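Kirnard House Residents' Association
Minutes of the April meeting

Held in the ground floor lounge, starting at 7:05 p.m.

Present: Mattes Nolte (chair), Trinh Giáp (minutes), Kai Wiegand, Sohail Sethi, and residents from both stairwells.
Apologies: Jannik Hagedorn, who sent written notes on items 3 and 6.

1. Minutes of the last meeting

The March minutes were accepted with one change. Under "Bike room," the sentence saying the rack by the door would be removed should say it would be moved to the back wall. Trinh will correct the copy in the binder.

2. Matters arising

Stairwell lights. The landlord's office replaced the fixture on the third floor landing. The one outside the laundry still flickers in the evening. Kai has reported it again and will keep asking.

Parcel shelf. Parcels are still being left on the stairs. Mattes asked drivers to use the shelf and put up a sign, but the sign fell down. A better one will be screwed to the wall.

Front door closer. Adjusted in March. Residents on the first floor said it is quieter now but does not always latch in windy weather. Please push it shut behind you. Sohail will mention it to Braleck when they come for the boiler visit.

3. Heating and hot water

Braleck has been the service company for the building since the fall. Sohail went over the report from their last visit. The boiler is in fair condition. The circulation pump is noisy and will need to be replaced before next winter. Braleck quoted $2,000 for the pump including labor. The landlord will pay for the pump itself under the lease, but wants the association to agree on a date, as the hot water will be off for most of a working day.

Several people asked for the work to be done in summer, when the heating is off anyway. A resident on the second floor works nights and sleeps until mid-afternoon, and asked for plenty of notice. Jannik's note said the same and asked whether the radiators could be bled during the same visit. Sohail thought this would be charged separately. He will find out.

Agreed: Sohail to ask for a date in early summer and post it in both stairwells as soon as it is known.

4. Money

The account stands slightly higher than at this time last year, mainly due to the winter sale. Expenses since the last meeting were paint for the bike room, printer ink, and a new hose for the yard. Receipts are in the binder.

Mattes proposed setting aside $1,000 for the yard this year. Kai thought that was too much for one season and would have liked part of it kept for the lounge, where the chairs are getting worn. There was some discussion. It was pointed out that last year's yard money was not all spent, and that what was left went back into the account. The proposal was put to a vote and carried, with 2 against.

5. Yard and garden beds

The long bed by the fence gets sun until evening and will be used for vegetables again. The bed by the bins is too shady for much, and last year's beans there did poorly. Trinh suggested ferns and hostas. A resident offered divisions of both from her sister's garden, free of charge, if someone can pick them up by car.

The compost bin is full. The bottom layer is ready to use and should be dug out before anyone adds to it. Please do not put cooked food in – there were rats behind the Msimang bakery over the winter and we do not want them here.

Watering: the list worked well in July but had gaps in August. Anyone going away should find their own replacement and write the name on the list. The tap key now hangs inside the basement door and must go back there after use.

Agreed: Trinh to get prices for topsoil and for edging boards. Work morning to be set once the ground is drier.

6. Lounge

The piano was tuned in March and several people said how much better it sounds. It should not be played after 9 p.m. The rule is an old one but was left off the new notice, and Kai will add it.

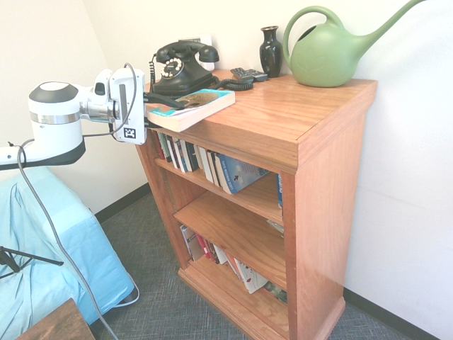 Bookings for the lounge go through the calendar in the hallway. Two families turned up for the same afternoon last month because one booking was made by phone and never written down. From now on a booking only counts if it is on the calendar with a name and an apartment number. Regular groups keep their usual times and do not need to sign up each week.

Jannik's note asked whether the lounge could be lent to the Rerwood choir for rehearsals while their hall is being repaired. Most people were in favor. Questions came up about parking, about who would lock up afterwards, and about noise for the apartments overhead. Both households overhead will be asked before any answer is given.

Agreed: Mattes to speak to the households upstairs. Jannik to find out how many weeks the choir has in mind.

7. Summer supper

Same arrangement as last year. Tables out in the yard if dry, lounge if wet. Everyone brings a dish, and the association pays for drinks and charcoal. The large grill needs a new grate, which Kai may be able to get from his brother-in-law. No date yet, as it depends on the hot water work.

8. Any other business

Keys. A set with a green tag was found in the laundry and is with Mattes.

Bulk trash. The city pickup needs to be ordered ahead of time. The old mattress in the basement passage has no name on it. If it is still there at the next meeting it will go with the pickup.

Windows. A reminder to close the basement windows overnight – a cat got in twice in March.

Meeting closed at 8:50 p.m. Next meeting in June, same place and time. Items for the agenda to Trinh, on paper or by email.

Minutes taken by Trinh Giáp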